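Subject: Re: [declutter-list] Does the basket method work?

On Sunday the Clilia newsletter was passed along to this list with the words:

> I've done the whole kitchen with the Cunora method and got rid of
> 84 things in one go. Everything that's left lives in a basket. It
> only takes 10 minutes a day and I'll never go back to drawers!

I'm glad it went well, but I have doubts, and I had them before I paid for the course.

The figure of 84 tells us very little. Were they 84 saucepans or 84 bread bag clips? Cunora's own page says 3,000 households have "finished", and I can't find a word on what finished means or whether anyone went back a year later to look. My guess is that a good many of those drawers have filled up again.

The baskets bother me more. A basket has no opinion about what goes in it. Ours began as one for cleaning and one for cooking, and by December you could find string in both.

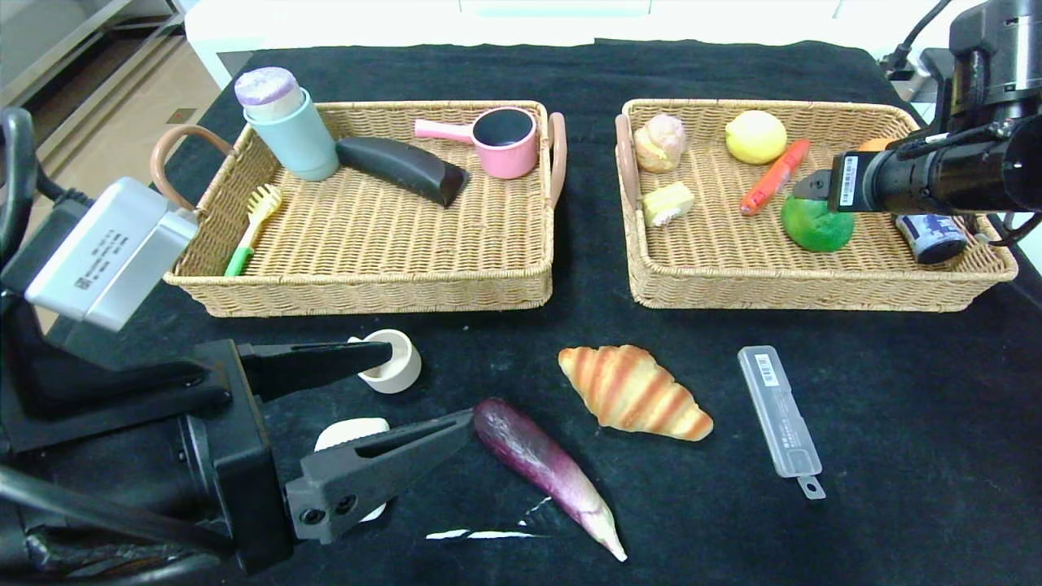

1. WHAT THE METHOD ASKS

You empty a room, sort by "use" and give each use a basket. Fine on paper. But a washing-up brush has one use and a cup has several, so you end up arguing with yourself over the cup. The book (Bosano edition, the cheaper one) spends 60 pages on this and settles nothing.

2. WHAT IT COSTS

The course, then the baskets, which they would like you to buy from Cheon. I used old ones with handles and they did the same job. A shoebox would too, though it wouldn't look as nice in a newsletter.

3. WHAT I'D KEEP

The daily tidy, perhaps. Ten minutes is bearable, but I did that before I'd heard of Cunora, and it was free. I'd also keep the rule that soap and pans don't share a home, if only I could stick to it.

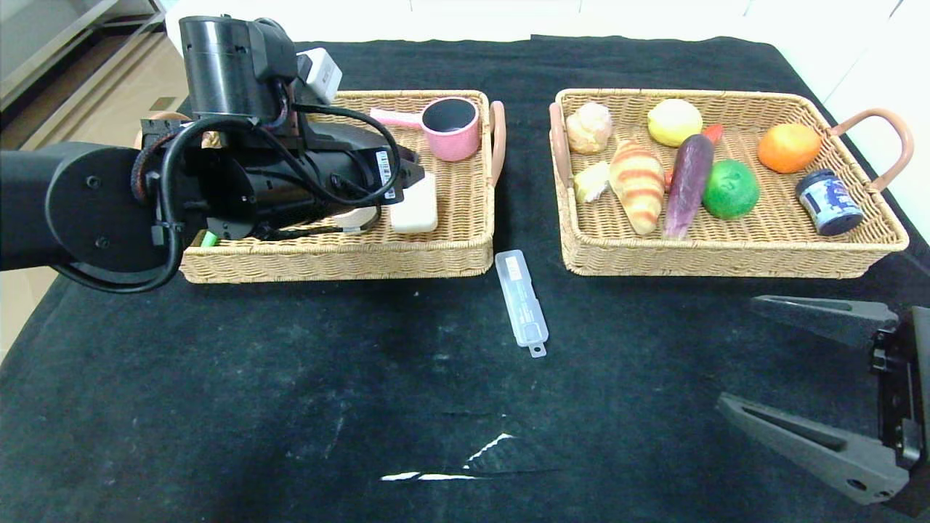

Clilia wrote back off-list to say that I've missed the point, that the baskets were only ever meant to last a month while you find out what you reach for, and that the drawers are supposed to come back afterwards. If so, the course hides it well. I went through my notes again last night and the word "month" appears once, under bathrooms.

Has anyone here got past the first month and kept it up? I'd like to hear from people who did it without buying the baskets.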